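Marks on black glazed bowls – glaze damage or residue?

hinard_pete
I have a set of black gloss serving bowls from Boltetti, bought in May. After washing, mine show pale streaks in the base. They do not come off with washing-up liquid. Has the glaze been scratched, or is it limescale? Water here is hard.

W_Wainwright
Check under a single lamp first. A glossy black interior reflects everything, and a streak that moves when you tilt the bowl is a reflection. 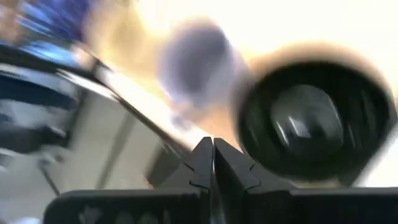 If it stays put, run a fingernail over it. Scale feels rough and softens with white vinegar – leave it 20 minutes, then rinse. A metal mark feels smooth and needs a mild cream cleaner.

dunmore83
Disagree on the cream cleaner. It dulls a gloss glaze over time. I used it on one Lamness bowl and the base is now visibly flatter than the walls. Bicarbonate paste and a soft cloth, nothing stronger.

W_Wainwright
Which cream cleaner? They vary a good deal. I have used the same one for years on dark stoneware with no loss of gloss that I can see.

dunmore83
Supermarket own brand. I accept it may have been coarse.

hinard_pete
Tilted it. One streak moved, two did not. Both are rough to the nail, so scale. Vinegar tonight.

tably
Related point: look at what you dry them on. A white glossy top with wood at either side is pleasant to work at, but water pooled under a foot ring will get to the wood if you slide the bowl across.

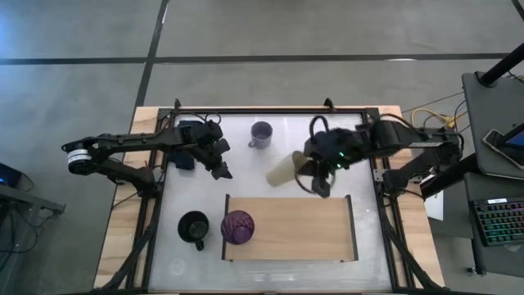

I keep a folded cloth on the white part and stand everything on that, upside down. The wooden borders get oiled twice a year and otherwise stay dry.

dunmore83
Upside down on a cloth traps moisture inside. Use a rack.

tably
Not if you change the cloth. A rack marks the rim on mine.

hinard_pete
Vinegar has worked on one of the two. The other is fainter, so I will repeat it. No change in the gloss so far.

W_Wainwright
Second soak should do it. Rinse well and dry by hand straight away, or the scale will be back within a few washes.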